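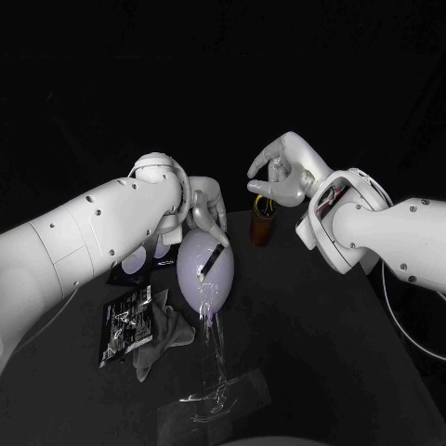
The man from Doucet came up the stairs with two cases and would not let me carry either of them. He was called Marcus Haverford and he had driven from Tridcombe since early morning. I offered him tea. He asked first where the sockets were.

"Everything depends on the sockets," he said.

My aunt Mwajuma was in the back room and did not come out to greet him. She had told me the evening before that she would look at the machine, because I had asked her, but that she would not dress up for it. For thirty-one years the shop had been called Mwajuma Ndung'u, Parties and Ceremonies, and for most of those years she had tied and taped every balloon in it with her own fingers. Now two of these fingers did not bend in the cold. She dropped things. She said the things were made more slippery than before.

So I had written to Doucet. In the brochure the machine was named Lirum, and it could be rented by the month. It was two white arms with hands like ours, and the brochure said that it was suited to "light and delicate trades". There were three pages about what it could do and half a page about what it cost. I had read the half page many times.

Mr Haverford built it up on our table. It took him the time of two teas, and he drank both of them standing. When he put on the power, the hands opened and closed once, very slowly, and my aunt came to the door with her arms folded.

"It has thumbs," she said.

"Ten fingers in total, madam."

"I have also ten. Show me the work."

He asked which work. She went to the shelf and took down the order book, and turned it to the page for March 3, 2020, which was an order from Otis Begay for the naming day of his daughter. He wanted lavender balloons, not too full, each with a strip of black tape across it where the guests could write with a white pencil. My aunt remembered this order as the worst of her life. The balloons had been soft and the tape had pulled on them, and she had sat up until the morning.

"This one," she said. "If it can do Otis Begay, I will listen to the price."

I blew up the balloon. I am saying this because Mr Haverford afterwards told it as if the machine had done it. I blew it up and tied it and set it on the table, and my face was hot from it.

The left hand came down. I had expected something hard, like a tool, but it came down in the way you put your hand on the head of a child who is not yours. The fingertips rested on the top and the balloon did not slide. My aunt moved one step nearer. The right hand went away to one side and stayed there, over the little brown cup, with its thumb and finger almost touching.

"What does it want?" my aunt asked.

"It is deciding," said Mr Haverford.

"How long does it decide?"

He looked at his screen. He said that in the workshop at Durkunano it was much quicker, and that the light here was different. There was a woman at Durkunano, Amber Penrose, who taught the hands. She put on gloves and did a thing again and again, and the hands learned it from her. She had done the balloons 1000 times, he said. He said it with respect, and I think he liked her.

"A thousand balloons," said my aunt. "And who was paying for them?"

"The company."

"Then she has learned on good balloons. Tell her to come and learn on ours, the cheap ones."

While they talked, the right hand moved. It pinched, opened, and pinched again lower. The wrist on that side had its cover open, and inside I could see the red wires. I did not like to look at them. It was like when somebody's shirt has come out at the back and you do not know him well enough to say it. Mr Haverford noticed where my eyes went.

"For the demonstration we leave it open," he said. "With the rented one you will have a lid."

My aunt had now come all the way to the table. She bent until her face was level with the balloon and looked at the strip. She was always strict about tape. She pressed her lips together, and I waited for her to say that it was crooked.

"He asked for it slanting," she said to me. "Otis. You remember? He said straight was for parcels."

I did not remember, but I said yes.

We let it work until the tea was cold. It did four balloons. One it pushed off the table, and Mr Haverford picked it up from the floor without saying anything and wrote something on his hand. Of the other three, my aunt kept two and gave the third back to me with her thumbnail under the end of the tape, where it had not taken hold. She would have done nine in the same time, even with her bad fingers. All of us in the room knew this. But she had also been sitting down, for the whole afternoon, in the good chair, and I had not seen her do that since July.

"How much?" she said.

"234 a month. The first month can be returned."

"And if it breaks?"

"I come."

"You, or another one?"

"Me, or Everett Blackwood. He is also good. He talks more."

"Then you," said my aunt.

She did not sign that day. She told him that she must sleep on it, and that the cases could stay where they were if they were not in the way of the door. When he had gone down to his car she stood for some time in front of the table. The hands were still. She laid her own beside the left one, flat on the dark top, and bent the fingers as far as they would go.

"Bring me the kettle," she said, "and show me which socket is his."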